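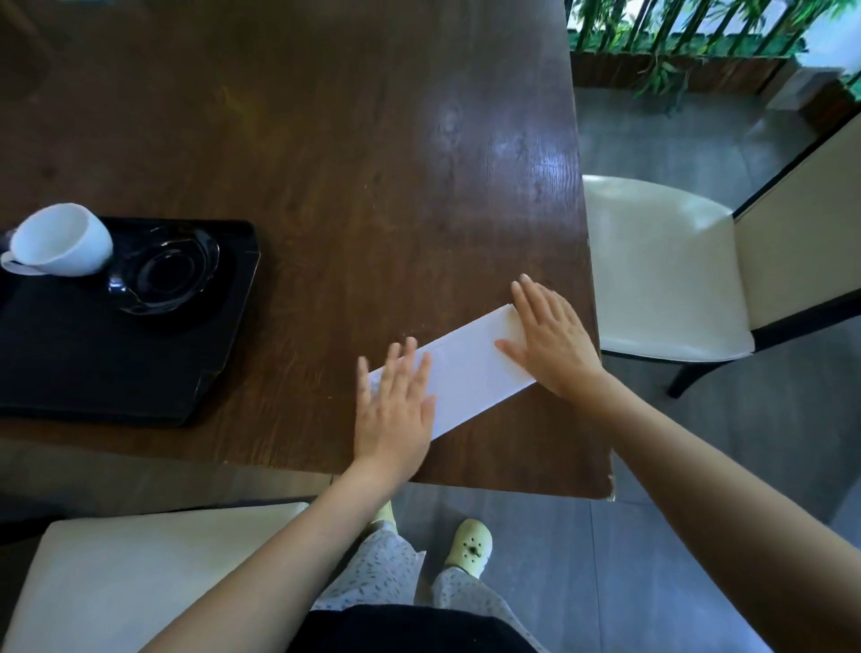 Folding paper by hand: both hands pressing down, one toward each end of the strip.

Workshop Tips: Showing a Folding Task to a Robot
Wirkville Household Skills Workshop
Revised March 2021

These tips are intended for members who record hand demonstrations at home, and for those who guide the Nyanda arm by remote control in the workshop. They apply to paper, napkins, dish towels and other flat goods. Members new to the work should read the section on hand demonstrations first.

Before You Start

Choose a table that stands firm when leaned upon. A person folding paper puts more weight on the surface than expected, and a table that rocks will move the strip between one crease and the next.

Clear the space in which the sheet will be turned. Cups, saucers and trays may stay on the table if they are out of reach of the elbows. The workshop does not ask for a bare table, and recordings made among ordinary household things are welcome.

Push sleeves above the wrist. Loose cuffs hide the fingertips, and the fingertips carry most of the information in a folding task.

Showing the Task by Hand

1. Lay the sheet down and let go of it completely. Begin the first fold from this position each time.

2. Bring the edge over slowly and stop when the edges meet. A short stop gives the person who labels the recording a clear point at which to divide it.

3. Press the fold with the fingers spread. On a long strip, place one hand near each end and press down before running a finger along the crease. Pressing one end alone allows the other to drift, and the strip will come out slightly twisted.

4. Keep the forearms low and to the sides. An arm that crosses over the work will cover the crease from a camera worn on the head.

5. If a fold goes wrong, open it and do it again without stopping the recording. Corrections are useful. Kirstin Lennox, who reviews the recordings, asks only that members avoid smoothing out a mistake so fast that it cannot be followed.

A strip may lie at any angle that is comfortable. Members should vary the angle from one attempt to the next, as a robot shown only straight placements tends to do poorly with others.

Guiding the Arm by Remote Control

The Nyanda arm has a light grip and will slide on glossy tabletops. Lay a thin cotton cloth under the paper, and smooth the cloth first.

Make the first crease with the gripper closed, using the side of the finger as a presser. Lower it until the paper stops moving, then draw it along the fold in one pass. Repeated short strokes leave a wavy line.

There is a small delay between the hand control and the arm. Operators should wait for the arm to come to rest before giving the next movement. Dougal Chisholm has marked the slow setting on the controller with green tape, and all paper work is to be done on that setting.

Two operators should not share a session. Each person folds in a different order, and mixed sessions are difficult to label.

How Many Attempts to Record

A full set is 50 attempts of the same fold. Nearly all members find it easier to divide the set over 2 sittings. Paper that has been creased before may be used again, but please note this on the sheet, as old creases guide the new fold and make the task easier than it would be with fresh paper.

Care of Paper and Table

Store strips flat in the Cluvulico box, with a sheet of cardboard on top. Wipe the tabletop with a dry cloth before each sitting. Crumbs and grit under the paper will show as small bumps along the crease.

Check the table edges for chips and rough spots, and keep thin paper clear of them.

Completed record sheets should be left for Fadime Kırmızıgül in the tray by the workshop door. Questions about the controller may be put to the front desk, extension 2423.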